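Two Hands, One Crate: Final Report of the Plirkovari Parcel Project

Our team spent the winter term trying to get a two-armed robot to do something a casual postal worker does without thinking: take a soft plastic mailer out of a crate, put it down flat on a mat and pass it along. Rigid boxes were last year's project (Detus) and they went well. Mailers are a different animal. They slump, they stick to each other and they have no edges to speak of, and we had a great time with them.

The method is learning from demonstration. One of us drives the arms by teleoperation while joint angles and camera views are recorded, and a policy is then trained to copy what the operator did. We collected 600 demonstrations, all with the same layout: crate on the left, black mat and upright stand in the middle, second green surface on the right.

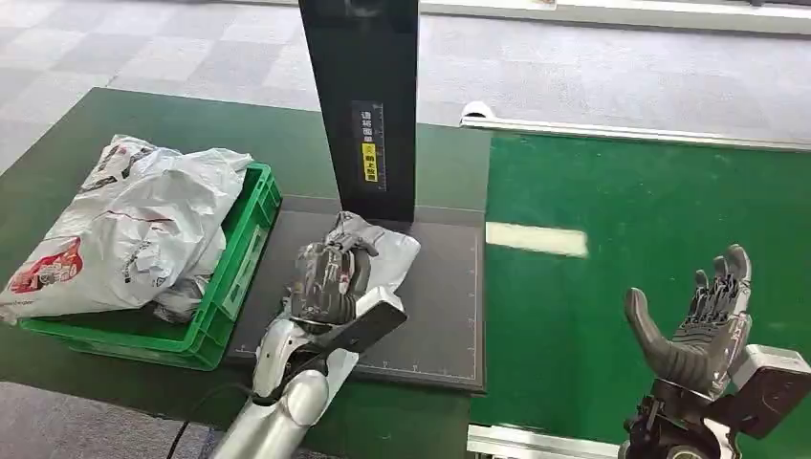 Why use humanoid hands when a suction cup would be simpler?
Suction wants a smooth patch of film and a crumpled mailer seldom offers one. Fingers can pinch a fold or press a bag flat, and pressing turned out to matter more than any of us had guessed when we wrote the proposal.

Early on we labelled every demonstration by its first contact with the bag. Pinch meant two or more fingers closing on a fold. Press meant pushing down on the film before trying to grip it. The operators hadn't been told to do either, so it was lovely to see how strongly they drifted towards pressing once the contents of a bag were lumpy. Pressing gives the hand something firm to work against, and the film gathers up beside the fingers where it can be caught.

The trouble is that the head view tells you very little about that moment. The hand covers the very bit of plastic you care about. A view from the wrist looks along the fingers at the film itself, and the creases spreading out from a fingertip are a surprisingly rich signal - you can read contact from them without any force sensor at all. That was our favourite idea of the whole project.

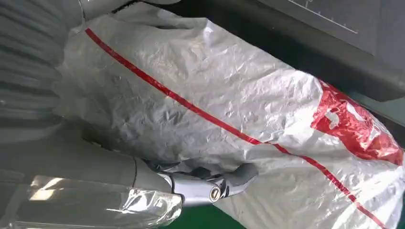
4. RESULTS

We compared two policies. Apaza sees only the head view. Binodel sees the head view and the wrist views together, and is otherwise the same network trained on the same demonstrations. Each was given 20 test crates it hadn't met in training, packed by a team member who wasn't running the test.

Apaza cleared 9 of its crates without help. Its usual failure was closing the hand slightly above the film and carrying on as if it had a bag, which was funny the first few times. Binodel left only 8 crates needing help, so it cleared the other 12. With so few crates we can't claim a big margin, but the kind of failure changed completely. Binodel hardly ever closed on air. When it got stuck it was mostly because it had hold of two bags at once, and we had given it very few demonstrations of how to shake one off.

We also looked at how the two arms shared the job. The operators tended to keep one hand waiting near the crate while the other dealt with the bag on the mat, and both policies picked up this habit. We were thrilled about that! The waiting hand is never mentioned in our training objective, and it only appears in the data as a rather dull stretch of joint angles that hardly change.
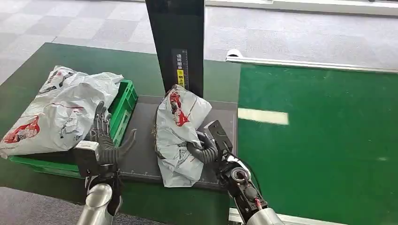 It does cost something, though. A policy that has learned to wait sometimes waits too long, and Binodel in particular would hold its position after the mat was clear. Trimming the idle sections from the recordings fixed the long pauses but made the arms start towards the crate too early, so we went back to the untrimmed set for the final tests.

If another group takes this up next year, we'd suggest recording far more tangled bags, and trying the wrist views alone, which we ran out of time to do. We'd also keep the press and pinch labels. They take an afternoon to add, and they gave us most of what we now understand about the task.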